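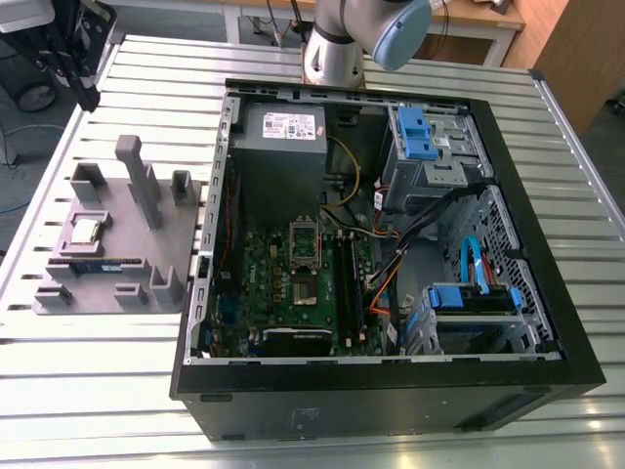 Does the order in which parts go back into a refurbished desktop matter? It matters most round the processor. Chip first, then memory, then anything that hangs over the board.

3.2 Refitting the towers

Work was done in the Kelotcombe workshop, 17 towers in all, mixed ages. Figure 2 gives one of them, a Dell, side panel off and case laid flat. CPU socket open with its frame lifted, both long memory slots empty. Power supply and drive cage left in place at this stage, likewise the expansion card with the finned heatsink at the bottom of the board.

Figure 2. Tower on its side before refitting, socket open, memory slots empty.

Cables were the main nuisance. On this model the yellow, orange and black power leads cross the gap between supply and drive cage, and a flat black one runs diagonally to the middle of the board. We tied them back in 6 towers and left them be in the rest (see Table 2). Tying back saved 2 minutes per machine on the memory step, nothing on the drives. Blue caddies come out without tools so no gain to be had their.

Parts waiting to go in were kept on a flat plate left of the case, Prekent layout, as in Lozano trial. The Avar layout was tried first and dropped, too much reaching accross. Socket pins checked under a lamp each time, before the chip went in. 8 towers needed a second check. Timings for these are kept seperate in 3.3.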